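Mehwish Pirzada
July 12, 2018

1/ I promised to write how I moved from Arnadik to Dernar with only two suitcases and one box by post. It is long, so I make it a thread. Maybe it helps a person who is packing now.

2/ First thing: the price of the box. The post office in Arnadik has one price up to a certain weight, and then the price jumps. I did not know this. My first box was over the limit, and the woman at the window wanted 3957 for it. I took it home again on the bus.

3/ At home I opened it and weighed everything on the kitchen scale. The books were the problem, of course. Four cookbooks weigh more than all my summer clothes. I photographed the pages I really use and gave the books to my neighbor.

4/ The second time I paid 2119. It is still a lot of money for one box, but I could sleep.

5/ My mother says that you should take your own kitchen things, even to the end of the world. I did not agree with her in February, when I started my lists. Now I agree with half of it. Pots you can buy in any town. A spoon that your hand already knows is a different matter, and it weighs almost nothing.

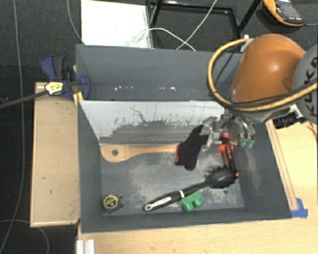

Nwankwo wrote under my last thread that he regrets every kitchen thing he carried and misses only his pillow. He says he bought new spoons on the first day and never thought about the old ones again.

6/ I believe him! But I think it depends on how you cook. If you mostly heat things, then any spoon is good. I make rice pudding for an hour and I stand there stirring the whole time, so I have opinions.

7/ About the pillow he is right. I slept on a rolled sweater for the first nine nights and my neck was like a piece of wood. If you have a soft pillow, press it flat in a bag and put it at the bottom of the suitcase. It goes smaller than you expect.

8/ Documents. I put the originals in my hand luggage and the copies in the suitcase. Please do not put them together. My birth certificate was asked for three times in the first two weeks, once by the bank, and I still do not understand why a bank needs to know where I was born.

9/ Electricity. The plugs are different in Dernar, and I knew it, and I still brought a hair dryer. It is now in the closet. One adapter for the phone and one for the laptop was enough for me.

10/ Clothes. I took too many for work and too few for home. At the office people wear the same three shirts and it is fine. But in the evening I had one pair of soft pants, and when they were in the wash I sat in my good skirt and ate soup very carefully.

11/ The box needed 47 days. The tracking page showed "in transit" for the whole time, then suddenly "delivered", and it was with the lady on the first floor. She had put a plant on it.

12/ So do not send by post anything you need in the first month. My winter boots were in the box and this was okay. My vitamins and my sewing kit were also in the box and this was a mistake.

13/ What I left behind and miss: the big colander, the reading lamp, the blue blanket. What I left behind and do not miss: everything in the drawer under the phone. I cannot even tell you what was in it.

14/ Somebody asked about furniture. The apartment had a bed and a table. I found a Festotent shelf at the Saturday market for 79 and carried it home in two trips, first the boards, then the sides. One screw is missing, so it leans a little to the left. I put the heavy things on the right.

15/ If you move with children or a cat, my advice is not for you - I was alone and I could decide everything in one evening. My cousin is moving with two boys in the fall and I will ask her to write her own list.

16/ Tomorrow I will post the list of papers for the residence office, with the order in which they want them. The order matters to them very much. If you have a question about the post prices, write it under number 4 so I can find it.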